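Visit to the Wolten open day, 3 April 2018

I went to the open day of Wolten mainly for the software part. Their group makes the planning and perception for robots with two arms, and I wanted to see how they deal with cloth. The train was late, so I missed the welcome and came directly into the first talk.

The talk was on Kurby, their motion planner. It plans both arms together in one search and checks the distance between them at every step. Before July they planned the left arm first and gave the right arm what was left over, and this made many plans fail near the middle of the table. The slides had too much text for me, but the demo on the laptop was clear. One can drag a goal and see the path change, and when no path is found the program shows which joint is the problem. I would like to have this in our own tool.

After the coffee we went upstairs to see Idar, the perception module. Idar does not try to recover the full shape of a garment. It looks for edges and folds, gives each one a score, and keeps the best 5 as candidates for the next grasp. A fold and a seam can look very similar to it, and a print under a fold makes the score worse. The engineer at the screen told us openly that sleeves are still the weakest point. I asked if they use depth, and the answer was yes, but only to decide the height of the fingers.

The last station was folding on a tiled table. The garment was a green one in cotton, with one folded layer near the top and another in the lower half. Each of the two arms carries its own small camera, so Idar must join two views before Kurby can plan anything.

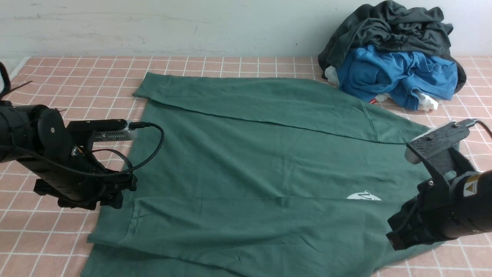
Cho asked why the planner does not keep the old plan when only one camera sees a change, because a full new search costs time. We were told that they tried it, and the two arms then worked with different ideas of where the cloth was. Now any change over 3 centimeters starts a new plan for both.

I stayed until the end and took the printed notes on the scoring. The room upstairs is small, so it is better to come before 9 if you want to stand near the screen.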